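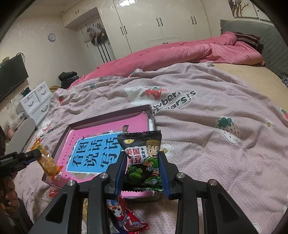
Home Guides Workshop Notes Kit Contact

How to test a gripper on small packets

5 min read

Clearing snacks off a bed is a fair test of whether a machine is ready for housework. It is a short job for a person. For a gripper it means thin wrappers, soft ground and things lying across each other. We ran the steps below at Nematthorpe in April with two-finger grippers, and they need very little equipment.

1. Choose the packets. Use a mix of sizes, with at least one crimped foil bag and one thin clear wrapper. Leave out anything already split.

2. Set the surface. Start on a table, then move to a bed with the blanket left wrinkled. Put a book in a shallow tray and use that as the drop point. Raised sides are useful, as the fingers have to come in from above to clear them.

3. Pick by the body of the bag. Close the fingers until the wrapper creases, then stop. If you pick by the top seam, a heavier bag will swing, and it is hard to set down straight.

4. Lift a short way and hold. Count to 5 before moving on. A packet that is going to slip will often do so in that time.

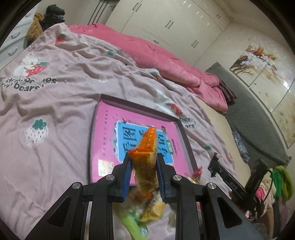 5. Set down upright over the tray, lower until the bottom seam touches, and open both fingers slowly. Opening fast tips the bag over. Note it as a fail if it lands outside.

6. Repeat with the packets in a pile. Take the top one first. Watch for a second wrapper coming up with it, and score that as a fail too.

Our own log has 1079 picks with a person guiding the gripper, of which 989 were good. Most of the misses were on soft bedding, where the fingers pushed the packet down before they closed on it.

Can a machine do the job alone yet? Barnabás Győri ran the same list on the Skurier arm and his view is that it can manage single packets on a table. Piles on a bed still need someone standing by. I agree with him. The arm is slow, and it does not know a sweet from a fold in the blanket often enough to be left.

If you repeat the test, keep the table and bed scores on separate sheets. Change the finger pads when they start to shine.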